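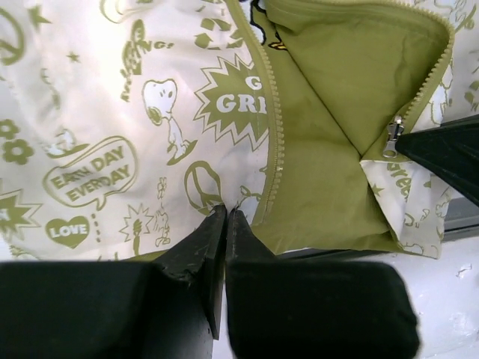

Bag zipper task: how to set it up and record it

For club members, second semester. Written fast before the March demo, sorry for typos. If something is wrong fix it in the shared doc, don't just tell me.

What you need

Both arms, powered and homed
The zipper bag (Snoopy one, printed outside, green lining)
Backup bag from the Dromberg bin, plain, zipper is stiffer
Masking tape
Clean table. Clean means clean, no screws, no cups
Laptop with the Koppel recorder script already pulled
Two people. One drives, one watches and hits stop

Time: an hour for a first session, less once you know it.

The task in one line

One arm holds the fabric down by pinching it, other arm takes the zipper pull and runs it along. Closing only for now. Opening comes later, see bottom.

Step 1. Table and arms

Wipe the table. Tape off the work area, there are old tape corners, use those and don't invent new ones or the clips won't match last month's.

Home both arms. Left first, then right. If you home them at the same time they can bump in the middle, ask anyone who was there in the fall.

Check the fingers. Scuffs are OK. Loose is not OK. Wiggle each one by hand, power off. If a finger moves, tighten the screw at the base, quarter turn, stop. Over-tightening cracks the mount and a new mount is an overnight print.

Wipe the wrist cameras with the gray cloth. Not your shirt.

Step 2. Place the bag

Flat on the table, zipper part way open. Not all the way. If it's fully open the pull ends up at the far end of the zipper and the right arm runs out of reach before it even gets going.

Printed side should show on the left, lining showing through the opening. Pull tab lying up where a finger can get under it. If the tab is flat against the tape the first few tries will be bad, and you'll blame the controller. It's the tab.

Vary the placement between runs. Turn the bag a bit, shift it a bit, make a new fold in the lining. Small changes. We don't want 80 copies of the same run, we did that with the towel task and the policy learned exactly one towel position.

Don't smooth the lining. Wrinkles stay.

Step 3. Start the recorder

Open the laptop, go to the koppel folder, run the start script. It asks for three things:

task name: bag_zip_close
driver: your initials
bag: 1 for Snoopy, 2 for plain

Type the task name exactly. Underscores. Last week somebody put bag-zip-close and it made a whole seperate folder and we lost half an evening merging.

Wait for all camera windows to come up. If a wrist view is black, unplug and replug that camera at the hub, NOT at the arm. The connector at the arm is fragile.

Look at the wrist view before you hit record. Bag should fill most of it when you're in close. If you see mostly table you're too far over.

Step 4. Anchor the fabric

Holding arm goes first. Always.

Come down slow, fingers a little open, tips on the fabric near the zipper but not on it. Touch, press lightly, then close. You want a small pinch of cloth between the tips. Small! A big handful drags the zipper tape sideways and then it's not straight any more and the slider jams.

Common mistakes here:

Pinching the tape. Slider hits your fingers and stops. Back off, redo.
Pinching both layers. Bag lifts when you lift. Looks fine until you pull, then the whole bag comes along.
Pressing too hard. Motors get warm, arm starts to hum, gravity comp gets weird. If you hear humming ease off.
Not pressing enough. Bag slides toward the other arm as soon as there's any pull.

Once you have the pinch, leave that arm alone. New drivers keep adjusting it. Don't. If it's bad, stop the episode and start over.

Step 5. Get the pull

Hard part. Most failed runs fail right here.

Bring the second arm in from the side at an angle, not straight down. Straight down you block your own camera and you're driving blind. From the side you can see the tab the whole time.

Open the fingers less than you think. Wide open, they catch the zipper tape on the way in. Just wider than the tab is plenty.

One finger under, one over. Close slow. Metal tab, smooth fingers, it wants to slip. If it slips twice in one episode, mark it failed and reset. Don't go a third time, those clips are just noise of you getting annoyed.

Tip from Libor Rusnák, who coaches us from the Ivex shop: lift the tab a tiny bit after you grab it, before pulling. Some sliders lock when the tab is down. With the tab up it runs much easier. We added this to the steps after his visit and the success rate went up right away, should have asked sooner.

Step 6. Run it

Pull along the zipper, not toward yourself. Sounds obvious, everybody gets it wrong. The zipper curves where the bag is open so your path has to curve too. Follow the teeth.

Slow and even. If it sticks:

stop
go back a little
check the lining isn't in the teeth
go again

Lining caught in the slider = end of episode. Free it by hand, arms paused, second person confirms paused OUT LOUD. Never reach in while somebody is holding the leader arms. This is the one rule Skarndale will kick us out of the lab for.

Stop a little before the end of the zipper. Don't slam it into the stopper.

Step 7. Let go and back out

Release the tab first. Then the holding arm. Then both back to rest, not touching the bag on the way out. Leave the recorder running until both arms are at rest, then stop. Clips that end mid-air get thrown away in cleanup.

Step 8. Label

Right away, not at the end of the night. You won't remember.

s = success, zipper closed to within a finger of the end
p = partial, moved but didn't get there
f = fail

Keep the fails. We use them. Only delete if a camera dropped out or someone's hand was in there.

Notes field: short. "slipped off tab" good. "lining caught" good. "bad" is useless.

Step 9. Reset

Open the zipper back up by hand, part way, different fold, different angle. Swap driver and watcher every ten runs or so. Your thumbs will hurt otherwise and the driving gets sloppy, you can see it in the data.

How much do we have

Total club count across all tasks is 2,374 episodes, which sounds like a lot until you split it up. Zipper is the smallest pile. Goal is 80 good ones before the demo. Mixed drivers please, right now it's nearly all two people and the model drives like them.

Troubleshooting

Arm shakes when holding still: re-home, check the table clamp. It's usually the clamp.

Recorder says dropped frames: close the browser. All of the tabs. Yes the music too.

Bag creeps across the table over several runs: normal, just put it back inside the tape.

Fingers open but won't close all the way: thread or fuzz in the slide. Power off, tweezers, top drawer.

Leader and follower don't match up: stop, don't fight it. Put the leader at rest pose, restart the script. If you grab it and force it the follower jumps.

Everything fails for one person and works for the other: check chair height. Not kidding, too low and you can't see the side monitor.

Training a first version

When you have 50 or so new episodes you can kick off a run on the lab desktop. Check the calendar first, the vision team uses it too. Use the config called zip_base, change only the data path and the run name. Overnight is enough to see if it's going anywhere.

When you test it: hand on the stop. Whole time. First tests at half speed. Count a try as over if the arm hovers over the tab for more than 20 seconds, it's not going to decide.

What we've seen so far: holding arm is good, finds the fabric nearly every time. Second arm goes to the right area and closes next to the tab. So more clips with the tab at odd angles, that's what's missing.

Still to do

Opening direction. Need a different start position, someone please write it up
Rubber tips for the fingers, there's a test print in the drawer, not glued yet
Run with the plain bag, hardly any data on it
Better light on the right side, the tab glares in the evening
Put the stop procedure on the wall in large print

Shut down when you're done: arms to rest, support them by hand before you cut power, they drop. Laptop on charger. Bag back in the bin, zipper closed.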